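Household Task Operators and Home Testers wanted - September start

Can a machine tidy a living room yet? Our short answer is "a bit of it, on a good afternoon." We'd like a longer answer, and we're looking for people to help us get one.

Sesell is a small team working on two-armed robots for ordinary chores: picking up clothes, folding them, clearing a seat so somebody can sit on it, putting things where they go. We started with dishes, moved to laundry, and found that laundry is much harder and a lot more fun. A plate keeps its shape. A track jacket has a new shape every time you drop it, and the arms have to find a sleeve in there somewhere.
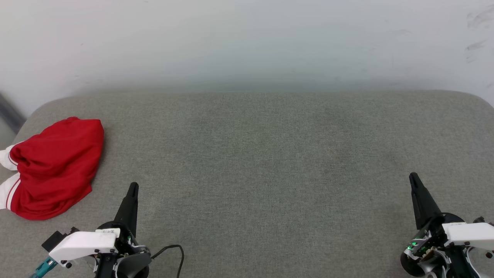
Cloth is where we want to spend the fall. Khalil Ghanem runs the chore program and has a list of 200 small jobs he wants tried, from "pick up one sock" to "fold a fitted sheet" (he put that last one in to annoy the rest of us). Some of them the arms can do on their own several times in a row. Some need a person driving the whole way through. For plenty of them we don't know, and those are the ones we most want you for.

We are filling two kinds of places.

Operators (5 paid positions, part time)

You'll drive the arms by hand through household chores, over and over, with small changes each time. You'll also set up the room, drop the clothes, start a run, stop a run, and write down what went on in words another person can use. "Left arm got the cuff, right arm got nothing, then both got tangled" is a perfect note. "Failed" is a bad note.

You don't need a degree or any background in robots. Our best operator so far, Joelle Bitar, came to us from nine years of alterations work, and she can tell from across the room which corner of a shirt to go for. People who have worked in dry cleaning, hotel housekeeping, stockrooms or clothing stores tend to pick this up fast. So do people who play a lot of video games, though they need reminding to slow down!

What we ask of operators:
Steady hands and some patience for doing the same thing many times
Comfortable standing or sitting for stretches of up to an hour, with breaks in between
Clear written English for run notes
Able to do at least three shifts a week, either 8:30 a.m. to 12:30 p.m. or 1:30 p.m. to 5:30 p.m.
Available from September through the end of the year

Training is paid and takes two weeks. You'll sit beside Joelle or Jihad Rawashdeh for the first few shifts, then they'll sit beside you. By the end of it we expect each new operator to have finished 500 short practice runs. That sounds like a mountain, but many of them last less than a minute.
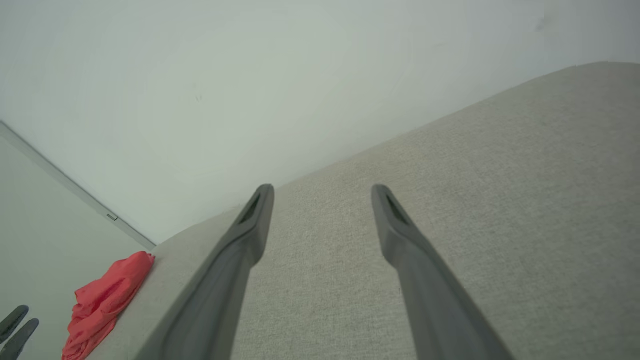
One thing to know before you apply: progress is uneven. A job that went beautifully in the morning can go badly after lunch with the same shirt on the same seat. Clothes that slip over the far side of the furniture are a sore point for us, and anything thin and shiny is a sore point too. If you enjoy poking at a problem like that, you'll like it here. If you need every day to be better than the one before, it may wear on you.

Home testers (unpaid, travel covered)

Home testers visit for one session of two hours and tell us how chores get done at their place. We'll ask you to fold, sort and put away some laundry your own way while we take notes, then watch the arms try the same job and tell us whether you'd put up with it in your home. Be blunt. Afaf Saab, who leads these sessions, is very hard to offend. We would love to hear from people who live alone, people with small children, people who find bending or lifting difficult, and anyone who strongly dislikes the idea of a robot near their laundry.

You must be 18 or older for either role. Testers may bring a helper or family member along.

Our goal by the end of the program is 1,000 full chore attempts with no hand on the controls, good and bad, all written up the same way. We'll share the results with everyone who took part, including the embarrassing ones.

How to apply

Send a short note to Zinhle Gumede through the contact form on this site. Put "Operator" or "Home tester" in the subject line. For operators, tell us about a job where you worked with your hands, paid or not, and which shift you prefer. A resume is welcome but a few honest paragraphs will do fine. For testers, tell us who does the laundry in your home and which part of it you'd hand over first.

Operator candidates will be invited in for a tryout on the arms - bring a sweater you don't mind seeing dropped.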